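April 2023, posted by Wirkilmont shop support

Basket page on the Flivov shop still showing the old price after the sale ended. Customer rang, says checkout total doesnt match the page. Confirmed on my side, same on phone and laptop.

Cleared the shop cache, no change. Re-ran the price import from Rosales, 1,429 lines, 127 skipped. Baskets all in the skipped lot. 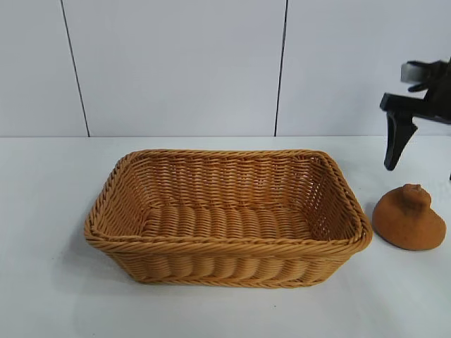

Opened the skipped lines. Sale end date was typed as December with no year, so the import drops the row. Fixed 4 by hand as a test and those now show teh right price. Doing the rest tonight, import takes 30 minutes.

Leaving ticket open. Refund query passed to accounts.

Contact support | © Fuvis | Back to top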